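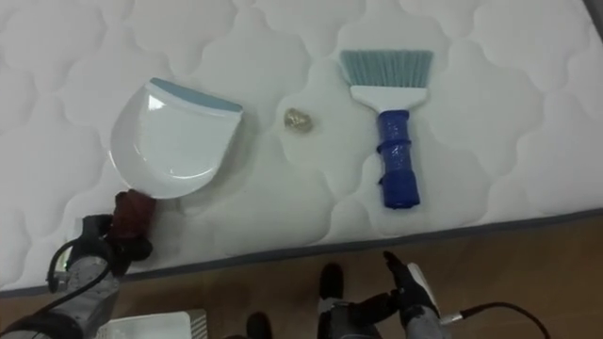
How do I get cracker crumbs and cat hair out of a quilted mattress top?

Posted by prerarow_attic

OK so I work from home, and over the winter "home office" slowly turned into "laptop in bed with a sleeve of saltines." I stripped the bed this morning to wash everything and wow. My mattress has that puffy stitched top with all the little dips in it, and every single dip has something living in it. Crumbs, cat hair, a bit of grit I don't want to think about. My vacuum died in January and I'm not buying a new one until my tax refund shows up. I tried brushing it all off with my hand and mostly pushed it deeper into the stitching. I also have a faint coffee ring near the foot end (old, from before the cat). Is there a way to do this without a vacuum? And can I get the ring out without soaking the thing? I need to sleep on it tonight!

clavell_kid

Just flip it over lol

Kultbridge Mom

Please don't flip it unless the label says you can! A lot of the puffy-top ones only have the one sleeping side, and you'd be lying on the hard part.

I went two years without a vacuum in my old apartment and did fine. Get a dry, soft brush (I use a baby hairbrush, four bucks) and go along the stitching first, in short strokes, always toward the same side of the bed. Don't scrub back and forth or you'll work the crumbs right back in. Once they're loose, sweep them into a dustpan and dump it often. For the cat hair, put on a rubber dish glove, get it barely damp, and drag your hand across. It rolls up into these gross little sausages you can pick right off. Very satisfying, my kids fight over it.

For the coffee, mix a small squirt of dish soap into a cup of cool water, whip it up, and use only the foam. Dab it on with a white rag, then dab with plain water, then press hard with a dry towel. Old coffee might not come out all the way. Mine went from brown to a sort of tan and I decided I could live with it. Point a fan at it and start now if you want to be in bed by eleven.

Arabzadeh88

Seconding the glove. I'd skip baking soda until you have a vacuum again, whatever the internet says. I shook a whole box on mine and was finding white powder in the seams until summer.

Also get a zip-on cover when the refund comes. I got a plain cotton one and it goes in the wash with the sheets. And maybe switch to a snack that doesn't shatter? I went to grapes. The cat bats them under the dresser, so now that's a whole different mess, but the bed's clean.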